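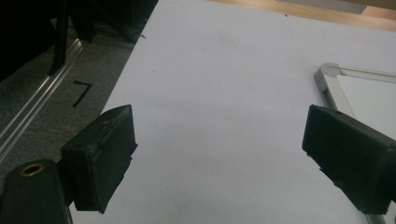 By Najwa Bitar
Posted 2/22/21 in Local Business

TRALVILLE - The rulebook for recording work with hand-held grippers at Durkavetti used to be a sticky note that said "be consistent." As of this month it is four pages long, has a name, and contains a paragraph on sleeves.

The document is called Urska. It covers people who pick up a pair of grippers and do ordinary chores with them so that a robot can later learn to do the same chores, presumably with less sighing. Durkavetti, which records such chores on the second floor of the old Saliba building, began holding its operators to the new rules last week and has put them on its website for anyone else who wants to be held to them.

Eliécer Ñahui wrote most of it. He did so after going through 1,027 recordings from the fall and setting aside more of them than he had hoped to. He declined to give the number. He did say that his mood in October was "a matter of record in this office."

The faults were small ones. Operators started before their grippers were in position. They put a board down at one angle in the morning and another after lunch, with no note of the change. One person narrated. Several people, on finishing a task, set the grippers down in the middle of the work surface while the recording was still running, which meant that a robot studying the material would have learned to complete every job by lying down on it.

"We had very good people doing sensible things in nine different ways," said Ñahui. "A machine can't tell which of the nine is the point."

Urska's answer is a set of rules that would not look out of place in a strict kitchen. Every recording begins with the gripper fingers open and nothing between them. The operator holds still until told to go. Anything the task doesn't call for comes off the work surface, including coffee, and the rule on coffee is underlined. Positions that have to be found again are marked on the floor with tape, and nobody may peel up a piece of tape without writing down where it was. Mahmoud Benkirane, who runs the recording room, says this last rule is the one he would keep if the other pages burned.

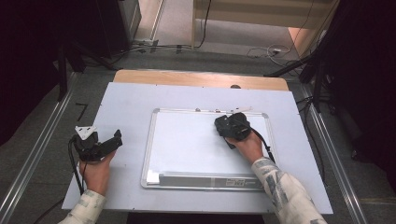 A pair of hand-held grippers in use at a framed whiteboard.

Cables get half a page. A cable may cross the work if it must, but it may not pull on the hand, and the operator is asked to take up the slack before starting and leave it alone afterward. Flicking a cable out of the way in mid-task is a fault. So is blowing on it.

The sleeve paragraph is milder than its reputation. Sleeves may be any color or pattern, so long as they don't hang over the gripper or drag across the work, and the operator has to wear the same ones for the whole of a session. An early draft asked for plain gray. It was withdrawn after comments from the staff, which Benkirane described as "numerous, and in a couple of cases illustrated."

Then there is wear. Gripper pads get scuffed, and Urska requires the operator to look at them at the start of every shift and log what is there. Scuffs are allowed. A pad that is lifting, split or turning on its mount is a reason to stop. The log is a paper sheet on a clipboard, a choice that surprised some visitors to a company in the robot business. The clipboard has not needed an update yet, Ñahui said.

The part drawing the most argument is the rule on mistakes. Under the old sticky note, an operator who fumbled something usually started over and threw the first try away. Urska says to keep going if it is safe, fix the fumble the way anyone would, and flag the recording so a reviewer can decide. Only the reviewer may delete. Elie Qudah, who trains new operators, spent the first few days of the rule persuading people that they were not in trouble.

"They apologize to the gripper," said Qudah. "I've asked them to do that quietly, on account of the narration rule."

Breaks are in there too. Two people share a station and trade places, and neither may record for so long that the hand starts to drift. The draft left the length of a turn to the operator's judgment. Operators, being proud, judged that they were fine. The final version leaves it to the other person.

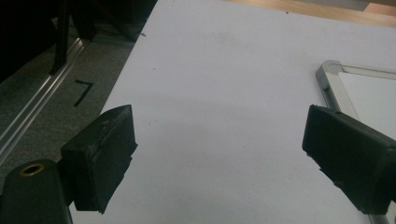
Open gripper fingers over the work surface, with tape on the carpet beside it.

Not everyone in town is won over. Nizar Atallah, who has a small automation shop across the street from Saliba and has read all four pages twice, thinks Urska goes too far in places and nowhere near far enough in others. He would like a rule about lighting. The document asks that the lights be "as they were," and Atallah points out that it does not say as they were when.

He also worries that tidy recordings will make for a fussy robot. Real tables have mail on them, he said, and somebody's keys, and at his house a cat. Ñahui's reply is that clutter is welcome when a task sheet asks for it. There is in fact a task sheet that asks for it, and it specifies the clutter item by item. Atallah was shown this sheet and said it had not made him feel better.

Durkavetti's rules bind nobody outside Durkavetti. The company says it would be glad to see other shops borrow them, and it has offered to sit down with any that do and settle on common wording, starting with what to call a "try," which is currently a take, a run, an episode or a go depending on who trained you. Atallah has agreed to attend the first such meeting. He says go.

For now the office is working toward 2,000 recordings made entirely under Urska, at which point the rules will be opened for changes. Suggestions are being collected in a folder by the door. The folder already holds a request to permit humming, a longer request to forbid it, and a note in Benkirane's handwriting about a missing roll of tape.

Copies of Urska are free at the Durkavetti front desk during business hours. Visitors are asked not to bring coffee upstairs.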